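Preguntas frecuentes - Planificador Preller

¿Qué datos admite el módulo de percepción?
Secuencias registradas con pinzas manuales o con brazo robótico, siempre que incluyan la calibración de cámara. El límite por lote es de 4000 secuencias.
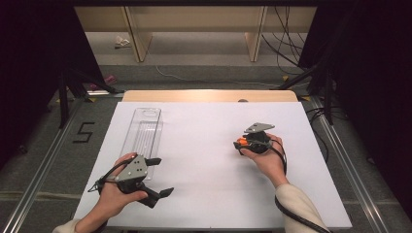 Pinzas manuales sobre la mesa de trabajo, con una bandeja transparente.

¿Se pueden replanificar trayectorias durante la ejecución?
Sí, a partir de la versión 11 - las anteriores exigen detener el controlador.

¿A quién se notifican las incidencias?
A Begoña Toledo, responsable de soporte de Skulell.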